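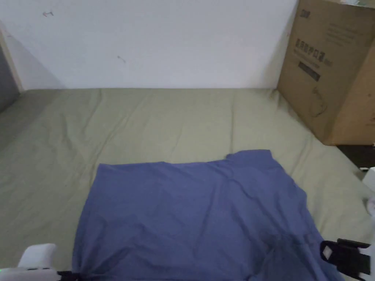
RESEARCH ARTICLE | Work and Automation

4.2 The folding station

Figure 3. Folding task: a blue T-shirt laid flat on green fabric, with a cardboard box behind it.

Folding at the Zunholm site was done by hand until May. Staff now spend part of each shift guiding grippers through the same folds, and 507 of these runs were kept for training. Of the 145 workers surveyed, most said their arms were less tired -- but they also talked less with the person beside them. Five asked to return to the old line.

Pay did not change. Job titles did, and the new ones were not explained until later.

Search this journal Go

Comments

Lacey Kershaw: Were night staff included in the survey?

panyasiri_ops: Same complaint about job titles at our plant.

Related articles
Shift length and automated packing at Bradthorpe
Retraining at Protard: 400 interviews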